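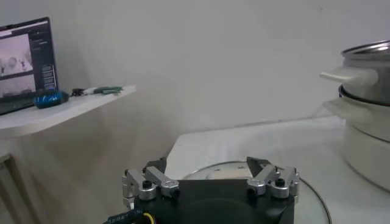

Kemoten Two-Finger Gripper: What We Sell and What We Won't Promise

Electric gripper, linkage driven, black housing with silver finger links and dark fingertip pads. Sold by Kelemen, parts and service from our own bench.

Price on request. Ships with mounting plate, cable and one set of pads.

About the word "safe"

You will see this type of gripper advertised as "collaborative" or "safe for people." We took both phrases off our page in July. A gripper on its own can't be certified safe for your job. The risk assessment has to cover the arm, the gripper, the thing being held, the table it sits on and whoever reaches in. If a seller offers you a certificate instead of that assessment, ask what exactly was tested. We have asked a few times, and the answer was usually one finger, closing slowly, on a test block.

The linkage is the part people underrate. Buyers look at the fingertips and forget that the silver bars behind them also move, and that the pivots open and close gaps big enough for a finger. Force limiting at the pads says very little about the force in those gaps. Check every position, fully open included.

Force settings

The gripper leaves us with the force limit set to 18 percent. Some customers complain that it feels weak. Raise it if your assessment allows, write down the new value, and lock the setting with a password. A limit that anyone can change from a laptop on the shelf is a suggestion.

We don't publish a "safe" force number. It depends on which part of the body could be touched, how sharp the edges are, and whether the hand can get away or is trapped against something hard. Measure it on your own setup with a proper gauge.

Glass, pots and other household items

A lot of our orders now come from teams working with kitchenware on a tabletop, and this is where I'd slow down. Clear glass is hard for many depth cameras to see. A round plate lying flat gives two fingers very little to hold. Stacked pots are worse, as the pull on one handle can bring the other pot along. Before running any of it at speed:

Use plastic stand-ins until the motion has been repeated 200 times without a stop.
Keep pots empty and cold. No exceptions for demos.
Test what happens to a held item when power is cut. Don't trust the data sheet, ours included.
Put the stop button where a person standing at the table can hit it without leaning over the arm.
Keep faces out of the reach of broken glass, with a screen if need be.

Cable

Leave slack at the wrist and turn the last joint through its whole range by hand before you switch on. Check for rubbing every week. We replaced 27 cables under warranty last year, and most had been tied too tight. We have stopped covering those.

The Pluvis guard kit

Anton makes a soft cover for the finger links under the Pluvis name, and we stock it. It does keep knuckles out of the pivots. It also hides loose screws, wears through at the corners, and has led at least one shop to skip its pinch check altogether. Buy it if you like, and take it off for inspection.

Before you order

Send us a drawing of your table, a list of what you plan to pick up, and the name of the person who will sign the assessment. "The integrator" isn't a name. Leen Tarawneh reads every form and will turn down an order if the third line is blank.

Returns accepted unused, in the original box, with the mounting plate.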